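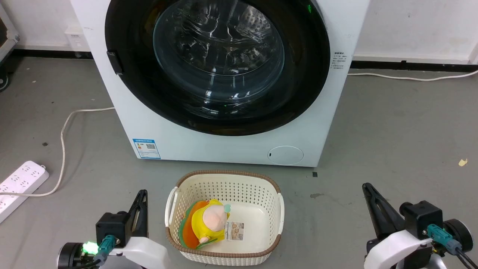

Milagros Soler wants to know why a whole session of a home textiles course goes to toys, when most people wash one twice in its life and hope for the best. Fair question, Milagros, and I love it, so it gets the first half hour.

Home Textiles and Their Care
Handout 6: Washing plush and other stuffed things

A shirt is one layer of cloth. A plush toy is a pile fabric on the outside, seams all over, a filling you can't see, and often a face made of something else again. Every one of those parts takes water differently. If you can think your way through a toy, you can think your way through a quilted jacket, a seat cushion or a pet bed, and that is why it gets a week to itself!

1. Before any water

Read the label first. On toys it may be sewn into a side seam or under a foot, and the hang tag is a separate thing: cardboard, printed, and no friend of the wash. Take it off and keep it if it has care information on it. I have seen a paper tag turn into gray crumbs all through a load of towels, and picking them out took longer than the wash did.

Next, press the toy all over with your fingertips. You are feeling for
- a hard box (sound or light unit; stop, hand clean only)
- beads or pellets in the base
- foam, which comes back slowly when squeezed
- ordinary fiber filling, which comes back fast

Then the seams. Tug gently on both sides of each one. A gap the size of a grain of rice will be the size of a thumb after a spin, so sew it now.

Last, the color test. Damp white cloth, press for a slow count of ten on each color, look at the cloth. Do the hood or hat separately from the face. Strong yellows and reds next to a pale color are where I would always look first.

2. Machine or basin?

Machine, if: fiber filling, sewn or embroidered face, clean color test.
Basin, if: beads, foam, glued parts, long silky pile, or you just aren't sure.
Surface only, if: anything electrical, or a filling like sawdust or straw in an old toy.

Anselmo Calvo argued last May that a basin is harder on a toy than a drum, given how people wring. He has a point. Don't wring! Press it flat between two towels and let them do the work.

3. The front loader

A front loader lifts the load and drops it, with no post in the middle to wrap around an arm or an ear. It's a lovely machine for this job. Settings we use in class:

Bag: mesh, zipped, big enough for the toy to turn over
Water: cold
Cycle: delicate
Detergent: liquid, half the usual dose
Spin: low
Company: 2 towels of a similar color, so the drum isn't thrown off balance

Put the toy and its towels in a basket on the floor by the door, and look in the drum before you load. Run a hand round the rubber seal too. Coins and hairpins love it in there. Filters vary, so find yours in the manual and clean it after every fluffy load, with a shallow tray underneath.

4. Drying

This is where toys are lost. The pile feels dry long before the middle does. Squeeze, reshape, stand it somewhere airy, turn it morning and evening. When you think it's done, give it another day. Brush the pile with a soft toothbrush while it is still slightly damp - it makes a huge difference to the face.

5. For next time

Bring one stuffed item from home and a filled-in sheet with:
fiber content of the outside
filling, or your best guess and how you got there
result of the color test
your choice from section 2, with one sentence on why

Ruby-Lee Baxter and Encarnación Moya have the mesh bags, so ask them if you need one. The reading is in the blue binder, page 97 onward. Skip the part on dry cleaning for now, we get to it with the wool coats.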